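Home News Community Sport What's On Contact

Penditz furniture bank moves into bigger rooms

The Penditz furniture bank has reopened in the former Tudel carpet showroom, giving it enough floor space to keep made-up bedrooms on display for the first time.

The service lends and gives household goods to people setting up a home on short notice. It spent four years in two rooms behind the library, where mattresses were stacked against the wall and anyone wanting one had to choose from the label.

Coordinator Hertta Räsänen said the old arrangement had put people off.

"They'd take whatever was closest to the door so they could get out of our way," she said. "Now they can sit on the bed and look at the desk beside it, and take their time."

The new premises on Wong Street cover 296 square metres. The front half has been divided into bedrooms and a kitchen corner, with storage and a repair bench at the back. The carpet samples and the old glue-down flooring came out in November, and wood-grain laminate has been laid in the bedroom displays.

Kornus, the firm that owns the building, has set the rent at a reduced rate for the first 9 months. After that the furniture bank will pay the same as the other tenants in the row. Ms Räsänen said a grant application was in to cover the difference, and she expected an answer before winter.

Most of the work in the past fortnight has been unpacking. New mattresses arrive sealed in plastic, and the wrapping has to be cut away and cleared before a room can be shown. Small pieces end up all over the floor — along the skirting, under the beds and in the doorways — and each room is gone over with a dustpan before opening time at 10 am.

Svend Briem, who runs the floor, has asked for a basket to be kept in each bedroom while the unpacking goes on.

"Clear plastic on a light floor is hard to see and easy to slip on," he said. "I'd like it picked up as we go."

He said larger sheets of wrapping were being folded and kept, as they could be used again to cover sofas and armchairs going out on the truck.

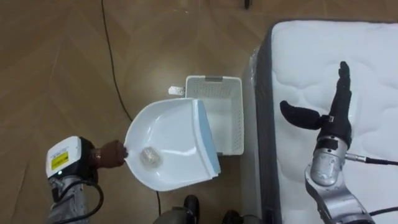

Cleaning up beside a quilted mattress at the Wong Street rooms.

The furniture bank is accepting single beds, small desks, bookshelves, lamps and kitchen chairs. It can't take used mattresses, cots or anything with a gas fitting. Donors with large items are asked to phone ahead so a pick-up can be arranged, and there is no charge for collection inside the town boundary.

Bedding is also needed, particularly doona covers and pillowcases in good condition. It should be washed and bagged by size.

A household can take up to 4 large items on a first visit and can come back for more once the delivery has been made. Delivery costs $20 and the fee can be waived.

The rooms have space for 200 pieces of furniture at a time, and Mr Briem said the back half was already close to full. Anyone with a wardrobe to give away is asked to hold on to it until next month.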